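The first thing you learn about the harbour at Lisedside is that it smells far better at high water than at low. I had come down in December to spend a few days with the people who look after its seagrass, and I had managed to arrive at the very bottom of the tide, with the mud shining for what looked like miles and every gull on the coast apparently having an argument in it.

Seagrass is easy to overlook. It isn't a seaweed at all but a proper flowering plant, with roots and pollen and seeds, and it grows in the sheltered shallows where most of us only paddle. Young cod and bass hide in it, cuttlefish lay their eggs among the blades, and in summer the brent geese's favourite patches turn so green at low tide that you might mistake them for somebody's lawn. Older residents here remember meadows running all the way out to the Fang, the crooked finger of rock that guards the harbour mouth. By the time anyone thought to draw a map, there were 36 hectares left.

The Nuvura project set out to put some of it back. Seeds are gathered by snorkellers in late summer, kept in tanks of moving seawater until the leafy parts rot away (you do get used to it, I was told, though I never did), and then planted by hand through the colder months. 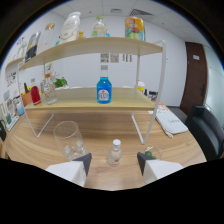 *A small clear bottle with a white cap, below the shelves.*

Planting turns out to be slow, muddy and rather lovely work. We went out in a flat-bottomed boat called the Lurnico, which has a temperamental engine and a very good kettle, and anchored off the eastern bank until the water had drained down to our shins. Then it was a matter of shuffling along a rope with a bag of seed, pressing a pinch into the mud every pace or so, and trying not to leave a boot behind. I left a boot behind twice.

Over the past three winters the team has sown 70 plots this way. Last summer's survey, done on hands and knees with a wire square and a great deal of patience, found 3,166 new shoots, of which 301 were carrying flowers. Those flowering shoots caused the most excitement – a meadow that sets its own seed may one day need no help from anybody in waders. 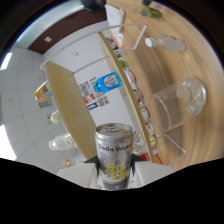 *Soda water in a silver can.*

There are worries, of course. Old-fashioned mooring chains drag in circles as the boats swing, scouring the bed bare, and so much fertiliser washes down the river after heavy rain that the blades can be smothered in slime by June. Some boat owners have switched to stretchy moorings that stay clear of the bottom, and others would like to see them survive a proper gale first, which seems fair enough when it's your own boat on the end.

On my last afternoon the sun came out, the wind dropped and we drifted home over one of the oldest plots with our noses practically in the water. The blades were short and a bit ragged, as they are at that time of year, and a shore crab was marching between them with its claws up. We let the engine rest and watched it until the kettle boiled.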